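Chapter 9
Storage and Handling of Small Stock

9.1 Scope of the chapter

Small stock means any item that can be lifted with one hand and is kept in quantity. It accounts for most of the lines held by a general warehouse and for a small share of the floor space. At the Trotovport depot, used as the worked case in this chapter, 3,000 lines of small stock are kept in a single aisle.

Chapter 8 dealt with pallets, where the unit of storage is fixed by the rack. Small stock has no such unit. The planner must choose one, and the choice affects picking time, counting error and damage. Chukwu and Farina treat the container as the unit; Ojo prefers the shelf position. The container method is followed here until Section 9.4.

9.2 Containers and stacking
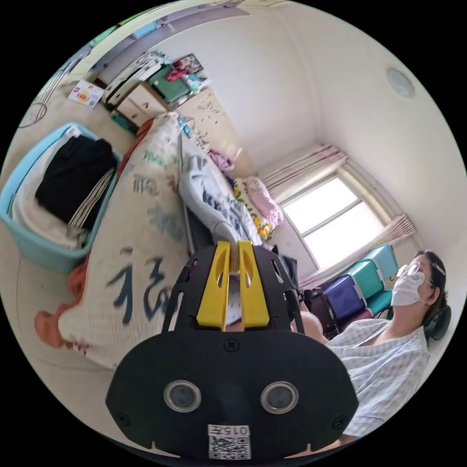

A container is suited to stacking when its lid carries the load of the box above without bending. Lids that bend pass the load to the contents – a common cause of crushed cartons. Plastic boxes of the kind stacked against a wall, with purple and teal used in the same group, also allow color to serve as a first level of sorting. Color should mark the class of goods only. The line number belongs on a label, placed on the end that faces the aisle. Stack height is limited by reach as well as by load, and both limits are worked out in Section 9.3.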